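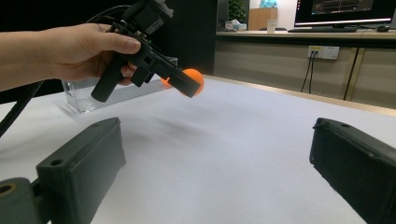 According to Yufang Qiu, table tennis in Brorkgate "was a winter game for people who rowed in summer, and it stayed that way longer than anyone now admits." Other accounts place less weight on the rowing club and trace the local game to the canteen of the Civov bottling plant, where two tables were kept for the night shift. Both places had players before the town had a league.

Table tennis in Brorkgate is organized by the Brorkgate and Irkstead League, which runs from October to April. The league covers the town, the village of Irkstead to the north, and the farms along the river road.

History

The earliest written record is a notice in the plant newsletter asking players to return borrowed paddles. Matches between the plant and the rowing club were played by informal agreement, usually on Fridays, and the home side chose the rules. The rowing club played games to 21 with a low net that sagged in the middle. The plant used a wire net and did not allow a serve to be taken again for any reason other than a let.

A formal league was set up with six teams after the rowing club moved to its present building. Irkstead joined two seasons later and won the title at its first attempt. The plant team kept the name Civov after the plant closed, and still plays under it.

In 2000 the international game changed from a 38 mm ball to a 40 mm ball. The league followed one season late, having a large stock of the smaller size to use up. Several older players complained that the larger ball was slow, and a separate small-ball evening was held each July until attendance fell off.

Equipment

Under international rules the ball may be white or orange, with a matte finish. Orange was preferred in Brorkgate for many years because the walls of the rowing club hall were painted cream. The hall was repainted dark green in March 2019, and either color has been used there since then. Balls were made of celluloid until the sport moved to other plastics in the 2010s. The change in sound was widely remarked on at Irkstead, where the hall has a tin roof.

Competitions

The main individual event is the Liang Cup, a singles knockout open to anyone who has played at least three league matches in the season. It is named for the Liang hardware store, which gave the trophy. The trophy itself is a plated bowl and does not leave the store window - winners receive a small copy.

The league has 479 registered players, of whom 49 are under the age of 16. Junior matches are played on Saturday mornings and last no more than 30 minutes, with any unfinished game decided by the score at the bell.

Venues

Rowing club hall, Brorkgate (four tables)
Irkstead village hall (three tables)
Civov social rooms, Brorkgate (two tables)

See also

Rowing in Brorkgate
Irkstead village hall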